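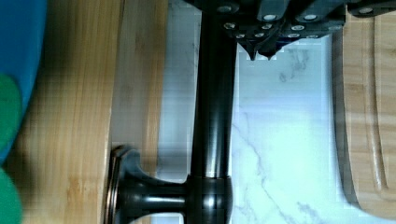
Plarnetti

Plarnetti is a puzzle video game developed by Gridetti and published by Ranjbar Games. It was released for Windows, macOS and Linux on 16 August 2020. The player routes goods trains through a network of small stations, using a limited stock of track pieces and signals. The game is the studio's second, after the racing game Flestuvo, and uses a revised version of the same engine.

Gameplay

Each level shows a map divided into square tiles. Some tiles hold stations, which either send out wagons or take them in, and others are blocked by water, woodland or buildings. The player lays track on the open tiles, places points and signals, and then starts the clock. Once the clock is running the track cannot be altered, although signals may still be changed by hand. A level is complete when every wagon has reached a station of its own colour.

If two trains meet on the same tile, the attempt ends and the map returns to the planning stage with the track still in place. There is no limit on the number of attempts.

Levels are scored on the amount of track used and the time taken. These scores are kept apart, and many levels cannot be completed with the best result in both on the same run. A small lamp beside the level name is lit for each score that matches or beats the developer's own.

The base game has 200 levels in eight regions. A region opens when half of the levels in the one before it are complete, so a player who is stuck can usually carry on elsewhere. Later regions add turntables, level crossings and single-track tunnels. The last region, the Marshes, has tiles that sink after a set number of trains have passed over them.

Level editor

The editor was included from the first release. Maps can be saved as plain text files and shared outside the game, or uploaded to a list inside it. An uploaded map must first be completed by its author. The list can be sorted by date, by size and by the share of players who have finished a map. At the close of the first map-making contest, held in September of the year of release, the list held 3079 maps.

Maps chosen from the contest were later added to the game in a free update as a ninth region, bringing the number of built-in levels to 205. Their makers are named in the level titles.

Development

Work on Plarnetti began as a test of the path-finding code in Flestuvo, where computer-driven lorries had to find their way around a docks circuit without blocking one another. The test map used coloured squares in place of vehicles. The studio kept the squares in early versions of the new game and replaced them with trains after players at a local show took them for parcels and tried to pick them up.
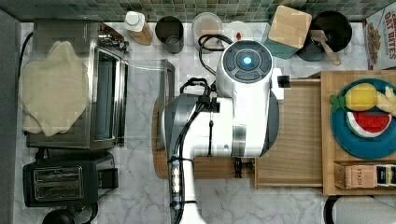 An early build let the player change the track while trains were moving. This was dropped because most testers stopped planning and simply repaired each line just ahead of the train. The separate planning stage was added in its place, and the maps already made had to be drawn again. A two-player mode, in which each player controlled half of the map, was also tried and left out.

The music consists of 114 short phrases, each tied to a type of tile or signal. They are played as trains pass, so the sound of a level depends on how the track has been laid. The tempo follows the game speed, and a setting allows the phrases to be replaced with plain bell sounds.

Versions

A tablet version followed the desktop release. It has the same levels but a different control scheme, in which track is drawn with one finger and erased with two. Scores from the two versions are kept in separate tables. Map files can be moved between them, except for maps larger than the tablet version's size limit.

The desktop game was later sold together with Flestuvo as a double pack. The pack contains no new material apart from a set of train liveries based on the racing teams in the earlier game.

Reception

Reviews were mostly favourable. Critics praised the clear layout of the maps and the freedom to skip levels. The editor was described as easy to learn, though several reviewers noted that the search function in the map list was slow and did not allow searching by author. This was changed in a later update.

The sinking tiles in the Marshes divided opinion. Some reviewers found them the best use of the game's rules, while others felt that they turned planning into guesswork, as the number of crossings left was shown only when the pointer was held over a tile. An option to show the numbers at all times was added with the ninth region.

See also

Flestuvo
Gridetti
List of railway video games
Tile-based video game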